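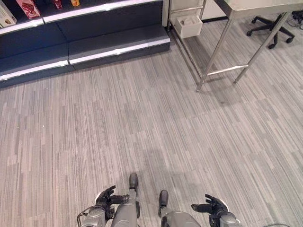

4. Preparing the practice area and the first standing test

This section is for the members who build the Tarnis walker in the Prestlow shared workshop, and also for people who make the same build at home. Please finish section 3 (joint zero positions) before you start. You need two persons for all steps from 4.3 on.

4.1 Choose the floor

Use low-pile carpet or rubber mat. We tried first on the painted concrete near the big door, and the feet were sliding at each weight shift. On thick carpet the toe catches. If the carpet is made of tiles, walk over the whole area in your shoes and press down every corner that is lifted.

Note: A carpet with strong streaks can confuse the floor detection of the head camera. In the Kouris vision settings, set "floor texture" to high. Reshma Zwane wrote the longer explanation in the appendix.

4.2 Free the area

1. Mark a start point at least 2 meters from shelves, tables and walls. The robot may come closer later, in section 6, but not in the first test.
2. Put all loose cables against the wall. A foot can pull a cable without the robot noticing it.
3. Move office chairs out of the walking direction. The legs of a chair base are low and the camera often sees them too late.
4. Look at the shelf from the height of the robot's head. Products which stand on the top level should not hang over the front lip.
5. Check that the table feet are all touching the floor. If the table rocks, fix this first.

Caution: Do not use the shelf or the table as support for the robot. They are not fixed to the floor.

4.3 Hang the robot and connect

1. Attach the two safety straps to the shoulder rings. The straps must be tight while the motors are off.
2. Connect the battery and wait for the tone. This takes up to 50 seconds after a cold start.
3. The second person takes the stop button and keeps it in the hand. Not on the table, not in the pocket.
4. Open the control page and choose "stand, arms forward". The forearms come up and the fingers open.
5. Tilt the head down until you see both feet and both hands in the camera view. If one hand is missing, go back to step 3.6 and repeat the shoulder zero.

Note: Any cable at the wrist must have enough loop for a full turn of the hand, but the loop should not reach the fingers. Walter Ospina uses a soft tie on the forearm for this - hard plastic ties cut the sleeve after some weeks.

4.4 Standing test

1. Loosen the straps slowly until the feet carry the weight.
2. Compare the feet in the camera view. They should be parallel and point in the walking direction.
3. If one foot turns outside, correct the hip value in small steps and save after each one.
4. Let the robot stand for 200 seconds. Touch nothing in this time.
5. Feel the knee housings with the back of your hand. Warm is fine. If you must take the hand away, stop and disconnect.

Caution: Keep your fingers away from the robot's hands while the motors are on, also when it is standing still. The grip can close without warning if the connection is lost.

Write the result in the build log with your name. Questions about the hip values go to Siiri Lapiņa, who is usually in the workshop after 18:00.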